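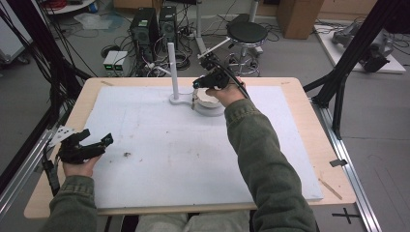

Does a saved code cache make a short program start faster on a managed runtime?

It does for most of the programs we tested, provided the cache was written on the same kind of machine and the program's libraries have not changed. When either condition fails, the gain is small, and in a few cases the program starts more slowly than it would with no cache at all.

Figure 2. A black hand-held gripper reaching towards a white, bowl-shaped object on a white foam board.

4. Start-up cost and the code cache

4.1 What is being measured

Most published work on virtual machine performance deals with programs that run for a long time. The usual method is to let the program warm up, throw away the early results and report the steady state. This suits a web server. It doesn't suit a command-line tool that is started from a shell script, does a small job and exits before the optimising compiler has done anything useful.

In this section we look only at the early part of the run. We define start-up as the time from the moment the operating system creates the process to the moment the program executes the first line of its own main routine. We define the short run as the time from process creation to exit. Both are wall-clock times. We recorded processor time as well, and mention it where it tells a different story.

The runtime under test is Vetotero, which loads bytecode, interprets it, and compiles methods in the background once they have been called often enough. Vetotero has no cache of its own. The cache comes from Jirholm, a separate tool that runs a program once in a training mode, saves the parsed classes and the compiled methods to a file, and maps that file into memory on later runs. Jirholm can save classes alone or classes and compiled code together. We tested both settings.

4.2 Programs and machines

We used the 46 programs in the Palma collection. Palma was put together from small tools that were already in daily use: file converters, log filters, a spell checker, several code formatters and a number of wrappers around web services. Each comes with a fixed input and an expected output. The wrappers were run against a local stub so that network delay did not enter the results.

All runs were made on three machines in the Butness machine room. Two have the same processor model and differ only in memory size. The third is older and has a slower disk. No other jobs were allowed during a run. Frequency scaling was turned off where the firmware let us do so; on the older machine it did not, and the results from that machine are more scattered as a consequence.

Every program was run in a cold state and a warm state. For the cold state we dropped the operating system's page cache before each start. For the warm state we ran the program once, discarded the result, and then measured the runs that followed. Authors often report only the warm state. We think that a tool someone uses a few times a day sits somewhere between the two, so we give both.

4.3 Results without a cache

With no cache, class loading takes up the largest part of start-up in nearly every program. Verification comes next. The time spent creating the heap and starting the collector threads is small by comparison and hardly varies from one program to another.

The programs that start slowest are not the largest ones. They are the ones that build a table of handlers at start-up by searching the class path for annotated classes. One of the code formatters loads more classes in this search than it uses in the rest of its run. Replacing the search with a list generated at build time would remove most of the cost, but this means changing the program, and our interest here is in what can be done without touching it.

Background compilation had little effect on the short run. In most programs only a handful of methods reached the threshold before exit. On the older machine, compiler threads sometimes competed with the main thread, and turning compilation off altogether gave a slightly shorter run for the smallest tools.

4.4 Results with a cache

Saving classes alone shortened start-up for all but two of the programs. Those two generate most of their classes while running, so there was little for the cache to hold. The gain was larger in the warm state than in the cold state, as one would expect: in the cold state the cache file must itself be read from disk, and it is a larger file than the archives it replaces.

Saving compiled code as well gave a mixed picture. Programs with a tight inner loop, such as the log filters, had a shorter run overall. Their start-up, as we define it, was no better than with classes alone. For programs that touch many methods once each, the extra code made the file bigger and brought no benefit. In the cold state on the slow disk, several of these were worse off than with no cache.

Processor time fell more evenly than wall-clock time. Even where a user would notice no difference, the machine was doing less work. This matters on shared build servers, where many short processes run side by side.

4.5 Stale caches

Jirholm checks the cache against the class path each time a program starts. If an archive has changed, it ignores the whole file and falls back to normal loading. The check itself is cheap in the warm state. In the cold state it needs to open every archive on the class path, and the cost of this is visible for programs with a long list of libraries.

We tested what happens when one small library is updated and the cache is left in place. In each case the cache was rejected correctly and the output matched the expected output. The user pays for the check and gets nothing back until the training run is repeated. Jirholm prints no message at its default log level, so the loss can go unnoticed for a long while. We found a rejected cache of this kind on one of our own build servers. It had been there since July.

A finer check, made per archive, would let the unchanged part of the cache be used. The difficulty is that compiled methods may have been inlined across archive boundaries. Class data does not have this problem, and a per-archive check for classes alone looks practical. We did not build one.

4.6 Limits of this section

The Palma programs are all written in the same source language and mostly by people who care about command-line tools. They may be better behaved at start-up than the average program. We did not test graphical programs. We did not measure memory use across several processes sharing one cache file, although this is often given as a reason for using such a cache. The training input was the same as the measured input, so our results for compiled code should be read as a best case.

Filed under: Runtimes, Start-up time, Papers in progress

We use cookies to remember your settings and to count visits. By continuing to read this site you accept our cookie policy. Manage settings | Accept

Comments

bytewise
December 5, 2021
Useful section, thanks. Did you try putting the cache file on a RAM disk for the cold runs? I would like to know how much of the loss on the old machine is the disk and how much is page faults.

kestrel_q
The silent rejection caught us too. We now run the log at a higher level in the nightly build and fail the job if the cache isn't used. Crude but it works.

mm-dev
I don't agree with stopping the clock at the first line of main. Half of our slow start is in static initialisers that run after that point. The short run figure covers it, I suppose, but then the word start-up is a bit misleading.

oldlinker
Is the per-archive check going to be in the next version of the paper? Section 4.5 stops just where I wanted to read on.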